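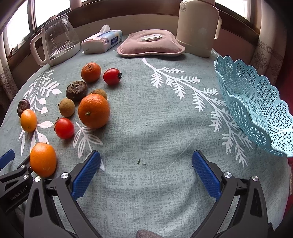 Fruit and a light blue basket on a round table

Speaker notes — Spreads, swaps and what a trade costs you
Nazar Nechyporuk, Astutness
Evening session for new account holders

Slide 1. Wait for people to sit down. Say who I am and that I worked on the dealing desk at Lytvynenko before I moved to client training. Say now that I won't be giving tips on what to buy. Questions at the end, except if a word makes no sense, then put a hand up.

Slide 2. Start with the spread. Every quote has two prices, one to buy at and one to sell at. Buy and sell straight back with no move in the market and you have lost the difference. Ask who has seen a new trade show a small loss the second it opens. Most hands go up. Explain that this is the spread and nothing has gone wrong.

Slide 3. Fixed and variable spreads. A variable spread is narrow when the market is busy and widens late at night or just before a big announcement. A fixed spread stays the same in normal conditions, but check the terms for what "normal" means. Read out the clause on the slide slowly. It is long and people need time with it.

Slide 4. Commission. Some accounts charge a tighter spread plus a fee per trade. Neither type is cheaper for everyone. Go through the Plurkis sheet line by line: 34 trades over one month, same size each time, priced both ways. On the commission account the total cost was 758. Let them work out the other column from the handout before I show it. 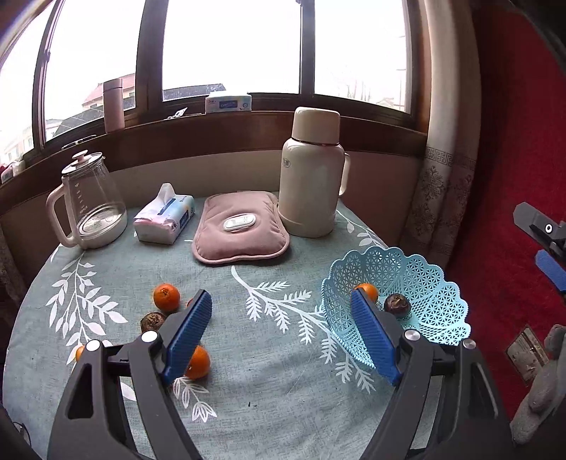 Slide 5. Overnight charges, also called swaps. Hold a position past the daily cut-off and a financing amount is added or taken away. It depends on the two interest rates and on which side you are. On many currency pairs one day of the week carries a triple charge to cover the weekend — check which day in your own contract details. Someone always asks if they can earn money on this. Sometimes, yes, but the broker's own margin is in the rate and one bad price move can wipe out months of it.

Slide 6. Slippage. You ask for one price and get another. It happens in fast markets and it can go for you or against you. A stop order does not promise the price you set. If you want that promise you need a guaranteed stop, where the broker offers one, and there is usually a charge for it. Repeat this part. In the March session two people came up afterwards and had taken it the wrong way round.

Slide 7. Small charges people miss. Currency conversion if your account is in pounds and the trade is priced in dollars. Inactivity fees. Withdrawal fees on some cards. Show the Jetow statement and give them a minute to find the conversion line. It's near the foot of the second page.

If running late, skip slide 8 (history of the desk) and go straight to 9.

Slide 9. Exercise in pairs, six minutes. One person has the fee schedule, the other has the trade list. Work out the full cost of the third trade, including the two nights it was held. Walk round and help. The usual mistake is leaving the spread out.

Slide 10. Questions. Leave the risk warning up on the screen while these go on. Fee schedules on the handout are the ones in force from 01/08/2023, so tell people to look up the current ones before they open anything. Feedback forms go in the tray by the door.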